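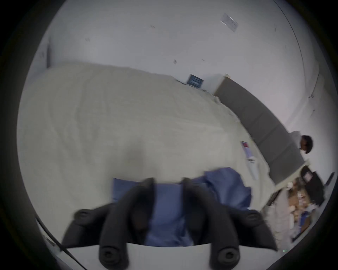
Lilia Project: Progress Report to the Zelley Fund

Period covered: April to 24th May

Where things stand

The grant was given so that middle school students in Clilness could learn music and geography together, using recordings from the Onyshchenko collection of work songs. The lessons are being taught. The recordings are in classrooms. Whether the students are learning more geography than they would have with a map and a decent teacher is a question we can't answer yet, and I would rather say so now than in the final report.

Our application said that hearing a song from a river port would help students remember where the river is and why people lived along it. I wrote part of that sentence and still half believe it. The early quizzes don't give it much support. Students remember the songs. Asked to find the port on a blank map, they do a little better than the classes without recordings, but the gap is small and the classes were not matched. One of the stronger classes has a teacher who would get good results with a phone book.

Recordings

We planned to use 200 recordings and have cleared 100 for classroom use. The rest are held up over rights, or have notes so thin that we don't know where they were made. A song labeled "harvest, north" is no use in a geography lesson. Onyshchenko has been patient with our questions, but the collection was put together by people who cared about tunes and wrote place names down when they felt like it. We should have sampled the notes before promising a total. I don't expect to reach the full number by the end of the grant and suggest we stop aiming for it.

Sound quality is uneven. Teachers in rooms with wall speakers have no complaints. Those playing songs from a laptop report that the back rows hear mostly hiss.

Lessons

There are 28 lesson plans in draft. Teachers like the short ones. The long ones ask for two class periods back to back, which most schedules don't allow, and in practice the second half gets dropped. That second half is where the map work is, so the lessons that are supposed to join the two subjects are often being taught as music lessons with a place name in the title. We are cutting the long plans down and moving the map to the front.

I have also asked the writers to take out several claims along the lines of "you can hear the mountains in this melody." You can't. A student in one pilot class said as much, and the teacher had no answer to give. 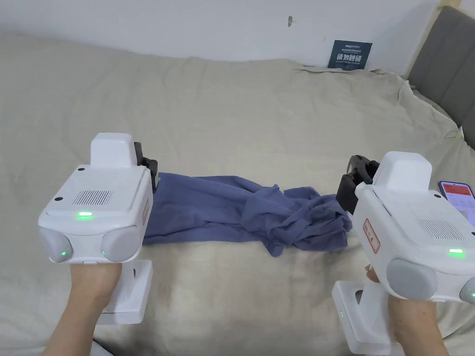
Blue-gray garment on a beige linen sheet.

Teacher training

We held 2 training sessions. Attendance was good and the feedback forms were glowing, as they nearly always are when lunch is provided. The follow-up survey tells us more. Music teachers said they felt unsure about the geography and wanted an answer key. Geography teachers said they felt foolish asking a class to sing. Neither group had met to plan with the other, although shared planning time was a condition of joining. The schools agreed to it on paper. We are now asking for the planning dates themselves before we send out the next batch of materials.

Spending

Spending is under budget, mainly due to the rights fees we haven't paid. Please don't read this as thrift. If the remaining recordings are cleared late, the fees will all land together.

What we would like from the Fund

Permission to lower the recordings target, and to move the unspent fees toward a proper comparison in the fall, with matched classes and a map test written by someone outside the project. It may show that the songs add very little. We would still want to know before Clilness is asked to put the lessons into its regular program.

The revised lesson plans will be sent separately, along with the quiz results by class.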